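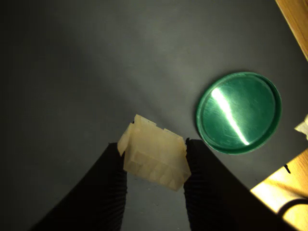

How much cash do I keep outside my retirement account? Enough for two years of property tax and one new furnace, and it sits in a plain savings account at Fiore.

I used to keep more. In September I moved $3000 of it into a charitable gift annuity after Mechthild Ortner walked me through hers. The payment is small — $323 a year, in 2 installments — and I can't get the principal back. I knew that going in. The library fund gets what remains when I'm gone.
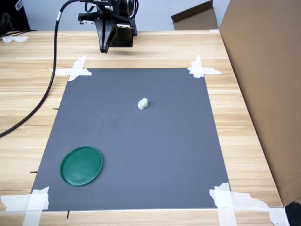 *The table and its gray mat.*

My brother-in-law Anselmo thinks I should have bought another CD. He may be right about the rate. I already have two CDs and wanted to give something to the library while I could still see the new reading room go up.

The first check came on time. Next I have to find out how much of it is taxable, and the form is still in its envelope.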